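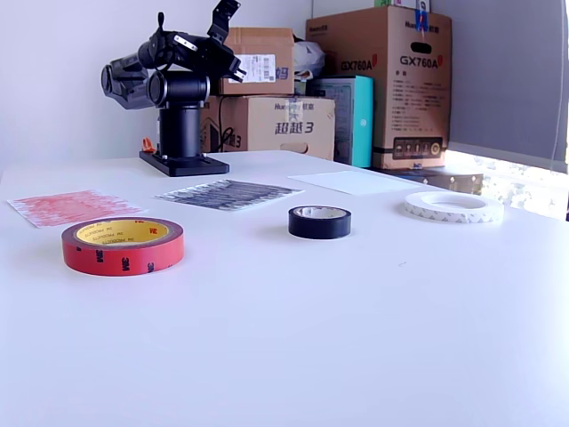
# About Plida

Plida is a small supplier of adhesive tape, patterned sheets and packing materials. We sell to workshops, sign makers, schools and shops that need a few rolls at a time and do not want to buy a full pallet.

The company was started by Tanner Fehr, who worked for many years in the warehouse of a picture framer. He often saw the same problem: a good tape was chosen for the wrong surface, and after one summer the frame was on the floor. He began to keep a notebook of which tape stays on which material. The notebook is now in its fourth volume, and we still use it when a customer calls.

## What we keep in stock

Our list has 1,442 articles today. The greater part is tape:

- double-sided mounting tape, including 3M
- electrical tape, black and in colors
- paper tape and masking tape
- carton sealing tape

The other part is sheet material. We have printed papers, woven-look sheets and plain white board, and most of them can be cut to your size. Samples are free, up to 26 pieces in one order.

## How we try things

Before a new tape comes on the list, we put it on paper, on board and on painted wall, and we leave it there through the winter. Sheena Drummond is responsible for this work. She writes the results by hand on a card, with the name of the surface and the month, and the card goes in the box with the roll. Some makers do not like our cards — we publish them anyway.

## Where we are

Our shop and storage are in one building, nearly 800 square meters, behind the old Pesonen printing house. The entrance is from the yard. Customers may come in to touch the materials and compare the colors in daylight, from 9 a.m. until 4 p.m. In July we close at noon.

Orders that arrive before 11 in the morning leave the same day. For large quantities, please write to Sheena first and tell her the surface, the weight and if the place is indoors or outdoors.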